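发件人：Rurum 邮件列表
日期：2022年11月7日
主题：Re: Re: 桌面上油，到底等多久

急着出门，简单回几句。

上一封里写道：
> Barach 那款硬蜡油我九月刷了两遍，第二遍之前只晾了一夜，现在摸着还发黏。是不是得全部磨掉重来？另外砂纸磨到多少目合适，各家说法不一样。

不用全磨。先拿白色百洁布蘸一点点同款油，顺着纹路推，推完马上用干棉布擦，擦到布上不带油为止。黏多半是第一遍没擦净，油积在面上了。我那块也这样过，救回来了。

目数：100 起步，磨平就换细的，别一上来就太细，油吃不进去。Kurnska 的说明书写每遍隔 26 小时，我觉的天冷要再加。窗户开一条缝，别拿暖风机对着吹，边上容易翘。

擦过油的布摊开晾在室外，千万别团成一团扔垃圾桶，会自燃。这条每年都有人忘。

价钱，Naqvi 那边小罐装够刷 2 张桌子，整套下来没到 2,000。大罐别买，开了封放一冬天就结皮，浪费。

浅色木头还有个问题，油一上去会发黄，想保持原色的买带一点白的那种，先在背面试一小块，等干透在看。纹路乱的地方吃油不匀，多擦几下。
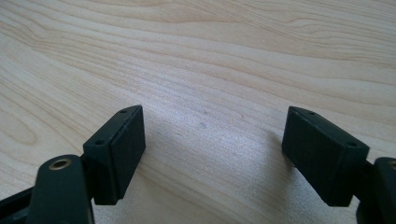
列表里另一位回说白色那种他用过，头一遍太厚，纹路缝里会留白印子，得趁没干赶紧擦；他还建议桌子背面也刷一遍，不然两面吸潮不一样，板子要拱。

背面这点同意，我上封漏写了。先这样，晚上再看邮件。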